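« On ne programme pas un geste, on le prête »

Quand on entre chez Vulari, on cherche un peu les ordinateurs. Il y en a, bien sûr, mais la responsable de la collecte commence toujours la visite par la pince, celle qu'on tient à la main et qu'elle vous confie presque aussitôt, avec une gentillesse désarmante. « Prenez-la, n'ayez pas peur, elle en a vu d'autres ! » Avant de venir ici, elle a passé 5 ans à piloter des bras à distance, et elle en garde un souvenir tendre, quoique fatigué. « Avec la télécommande, on faisait tout au ralenti. Pour plier une serviette, il fallait se concentrer comme pour enfiler une aiguille – et à la fin de la journée, je n'avais plus d'épaules. »

La pince, elle, suit la main. On s'approche d'un objet, on le saisit, on le repose, et le mouvement est enregistré tel quel, hésitations comprises. Ranger un salon, par exemple, remettre un coussin à sa place sur un fauteuil : voilà le genre de tâche qui l'occupe ce printemps.
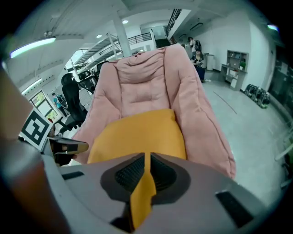
« Un coussin, c'est mou, ça s'écrase, ça ne se prend jamais deux fois pareil », poursuit-elle en riant. Pour ce seul exercice, son équipe a gardé 400 démonstrations et en a écarté 125, souvent parce que le geste était trop rapide. Elle demande aux nouveaux de ralentir un peu, de ne pas chercher à briller, et surtout de varier les approches. « Ceux qui apprennent le mieux au robot sont ceux qui rangent comme chez eux. »

Et la télécommande, alors, est-elle au placard ? Pas du tout, répond-elle, on la ressort volontiers pour corriger le robot quand il se trompe. La suite est prévue en avril, avec du linge et de la vaisselle.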